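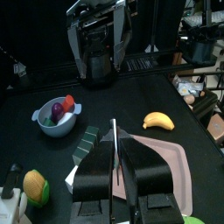
Singers wanted for the Venstead neighborhood choir!

Hi, I'm Rhodri Maddocks, and I run a small choir that meets in the old reading room behind the library. We have 13 regulars right now and I'd love to have 8 more before we start on the fall songs. Altos, I'm looking at you. Basses too, if there are any left in this town!

You don't need to read music. I send out recordings of each part (sung by me, sorry in advance) and most people learn theirs in the car or doing dishes. There's no audition either. Come along, sit next to someone loud, and see if you like it.

We sing all kinds of stuff - folk songs, old radio hits, a couple of rounds, and one very long sea song that Nicanor Gallegos brought us and won't let us drop. Nicanor plays piano for us and has been doing it since 2000, back when the group was called Sollusia and only did church music. We kept the name on the folders but not much else.

Practice runs from 7 to 9 in the evening with a tea break in the middle. It costs 3 dollars a night, and that goes to the room and to copying the sheets. If that's a problem, just tell me and we'll skip it. We have one concert planned in October, and you can sit it out if singing in front of people makes you queasy.

Teens are welcome if they come with a grown-up. Parking is on the street, and the side door sticks, so give it a good push.

To join, leave your name and phone number at the library desk and I'll call you back.

Posted July 16, 2023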